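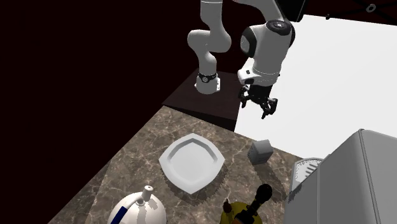

Gokent Residents' Association
Minutes of the general meeting held in the Skarnton Library meeting room, April 23, 2019

The chair opened the meeting at 7 p.m., welcomed everyone back after the long weekend and thanked those who had brought baking. The minutes of the last meeting were accepted as circulated.

1. Report on the Mocanu open day
Several members went along to the open day at Mocanu, the robotics workshop on Gromska Road, and the secretary was asked to set down how it went, as quite a few of us had missed it. It was a lovely afternoon all round. The staff showed their kitchen program, which is being worked out on the computer first, with a simulated arm over a marble counter and a white square plate set out for it. A two-fingered gripper does the picking up. Visitors were able to try moving the arm themselves with a hand controller, and there was a good deal of laughing in the queue — the younger ones picked it up far more quickly than the rest of us.

One member asked whether an arm like this might someday help people who have trouble with their hands to stay in their own homes. The staff said they hoped so, but that it was early days and they would not want to promise anything. Another member felt the talk had been a bit hard to hear from the back, and this will be passed on kindly.

Mocanu has offered to bring a demonstration to our fall fair in September. They would need 2 tables, a power outlet and a spot under cover. After some friendly discussion it was moved, seconded and carried that we accept.
Action: secretary to write with our thanks and confirm the tables.

2. Hall fund
The balance stands at $721 after the heating bill. A neighbourhood grant of up to $3,000 is open to groups like ours, and 4 members offered to work on the application over tea.

3. Other business
The library asks that chairs be stacked along the window side, please. A blue umbrella was left behind last month and is still at the front desk.

Meeting adjourned at 8:25 p.m.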